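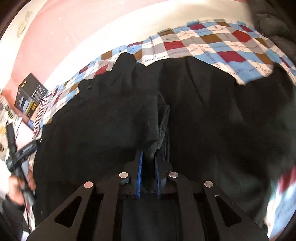

On the care of dark clothing in a small household

Thursday, August 23, 2018

It has been the practice of this blog to set out, once a season, the household arrangements that have been reviewed and either kept or changed. The present entry concerns dark clothing: how it is washed, dried, stored and, where possible, repaired. Readers who came for the allotment notes will find them resumed next month.

The review was prompted by the move to Wokbridge. The former house had a long garden and a good line. The present one has a yard which receives the sun until eleven in the morning and is in shade thereafter. Arrangements that had served well for many years could not be carried over without amendment, and two pairs of work trousers were spoiled in the first month before this was accepted.

Sorting

Clothes are sorted on the evening before washing. Black and navy are washed together. Dark green and brown are kept apart from them until they have been through the machine at least three times, following an incident with a pillowcase that will not be described again. Wool goes in its own bag and is dealt with by hand.

Pockets are emptied at the point of sorting and not at the point of undressing. This was a matter of some debate in the household. The earlier rule depended on tired people remembering it, and the number of paper handkerchiefs passing through the machine was considerable. Anyone who has picked shreds of tissue from a black jumper will understand why the rule was changed. Garments are then turned inside out, zips closed, and buttons left undone, as fastened buttons pull at the cloth.

Washing

Dark cottons are washed at 30 degrees, using a liquid and never a powder. Powder leaves pale marks along the seams in this district, where the water is very hard. The quantity given on the bottle is, in the view of this household, too generous, and half of it has been found enough for clothes that have merely been worn. Gardening trousers receive the full amount and a separate wash.

The machine came with the house. It is a Takby, of an age that cannot be established, as the plate on the back has been painted over. Its short programme takes 60 minutes and its long one appears to have no fixed duration. The short programme is used for everything except bedding. The spin is set one step below the highest, which leaves rather more water in the clothes but fewer of the hard white creases that show so badly on black cotton.

Salt and vinegar have both been tried as means of keeping the colour. Salt made no difference that could be seen. Vinegar, added to the last rinse, may have removed some dullness from an old shirt, though the shirt was compared only with the memory of itself. Neither is now part of the routine.

Drying

The yard line is used for dark clothes only once the shade has reached it. This reverses the custom of the old house, where everything went out at breakfast. Strong sun will fade a black shirt across the shoulders within a summer, and the fading follows the line of the fold so exactly that the garment appears to have been striped on purpose. Whites now have the morning and darks the afternoon.

On wet days the Ureck airer is put up in the back bedroom with the window open. It was bought second-hand and lacks two of its rubber feet, so a folded cloth is placed under the short leg. Jumpers are laid flat across the top bars on a towel. Trousers hang from the waistband by their own weight, and need no ironing if they are smoothed down while damp. The airer holds one load and should not be asked to hold two.

Brushing

It is the position of this household that most dark clothes are washed too often. A wool coat or a heavy skirt needs brushing far more than it needs water. The brush in use is of natural bristle, bought at a market stall some years ago, and it is drawn downwards from the collar in long strokes, with the garment on a hanger and preferably by a window. Sticky rollers are kept by the front door for emergencies. They lift hair well enough, but they leave something behind on velvet, and they are a continuing expense.

Marks should be treated on the day. A damp cloth and a little plain soap will deal with most food. Candle wax should be left to harden and then eased off with a thumbnail. Deodorant, the most common complaint on black tops, comes away when rubbed with a dry piece of the same cloth -- the inside of the hem will serve.

Mending

Black thread is not all one colour. A reel bought for a black shirt may look green beside it in daylight, and the difference is plain on any seam that faces outwards. The shop on the corner, trading as Piątek, keeps a deep drawer of single reels, and the staff there are patient with customers who wish to carry them to the door and look. The garment should be taken along. It is not enough to remember the shade.

Sewing black on black is best done in the morning. A white sheet of paper slipped behind the cloth shows the edge of a hole clearly, and a line of tailor's chalk helps with hems. Small holes in jersey are closed from the inside with a few loose stitches, pulled only until the edges meet. If the thread is drawn tight, the repair puckers and will be seen from across a room.

Elbows and knees are reinforced before they wear through, where there is time. There is seldom time. Three garments are waiting at present, and one of them has been waiting since the spring.

Storing

Black knitwear is folded, never hung, and kept in the lower drawers with cedar blocks, which are sanded lightly each year to bring back the scent. Coats have cotton covers made from old sheets. Shirts in regular use hang on the left of the rail, where the door keeps the light from them. It had not previously been noticed that the right-hand end of the rail stood in direct sun for part of the day, and a navy jacket suffered for it -- one sleeve is now distinctly lighter than the other.

Dyeing that jacket has been considered. The household has no experience of machine dyes, and the Takby is not thought robust enough for the experiment. Advice from readers who have re-dyed a lined jacket at home would be welcome, particularly as to what became of the lining.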